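Cleaning tips I don't believe anymore (and a few I do)

Every spring I get a pile of cleaning advice forwarded to me, and every spring I try some of it. Most of it ends up costing me a Saturday. I write this page for the Bellham newsletter and I'd like to be useful, so these are the ones I've tested on my own kitchen, with my own cheap plastic.

Baking soda and vinegar together. They fizz. Once they're done fizzing you have slightly salty water, and you could have had that from the tap. Use the soda dry as a mild scrub, or use the vinegar by itself on scale in the kettle. Mixing them looks busy and that's about all I can say for it.

Lemon rinds down the disposal. Smells nice for an hour. The smell you were trying to get rid of lives under the rubber flap, and a lemon won't reach it. An old toothbrush and dish soap will. 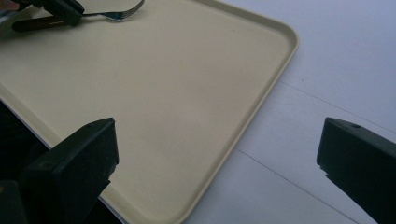
Stain removal on plastic is where the advice gets really silly. I've been told to use toothpaste, mayonnaise, denture tablets and a paste Roos Van Wijk swears by that has 7 ingredients in it. I tried the paste. It worked no better than dish soap and a long soak, and it left grit in every groove. On something like a big cream-colored tray with a low rim, the trouble spot is the inside edge where the rim meets the flat part, so that's where the cloth should go first. Wrap it over a fingertip and run it all the way along, corners too. Skip the scouring pad. A matte surface that gets scratched holds coffee and beet juice forever after, and no paste is going to fix that.

Sun bleaching does help with tomato stains, and I was ready to say it didn't. Put the washed piece on a windowsill and leave it. Shayne McAlister says 20 minutes is plenty. In my kitchen it took most of two days in May, and the orange faded but never quite left.

Dryer sheets for baked-on pans. Soaking in hot water overnight does the work. The sheet gets the credit and your pan gets perfume on it.

Newspaper on windows: fine if you like gray fingers and gray window frames. A clean cotton rag, barely damp, then a dry one.

As for the Plomon spray everyone keeps asking me about, I used up a whole bottle. It cleans. So does the store brand, and I couldn't tell you which half of the counter was which.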